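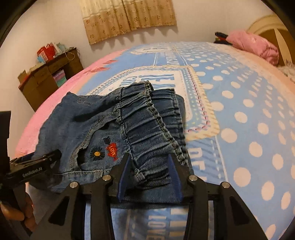
Small jeans on the bed, elastic waist, LOVE heart by the pocket.

July 12, 2020. Test kitchen, Handine

Tamarind rasam base, batch 19. Better than last one. Still too sour at the back, jaggery up a bit next time. Used the Trikmont paste, 312 g, strained twice. Seeds in it agian.

Curry leaves went in too early, came out bitter. Next batch: mustard seed first, wait for the pop, leaves, then lid on.

Dal side fine. Toor cooked down soft, no whisk needed. Salt after, not before!!

Kanumix grinder running hot on the coconut. Stopped, scraped, added ice water. Chutney ok, bit grainy. Whoever has the spare blade pls put it back in the drawer.

To do: order asafetida, relabel the freezer tubs, try teh pepper version w/ less cumin. October menu still open.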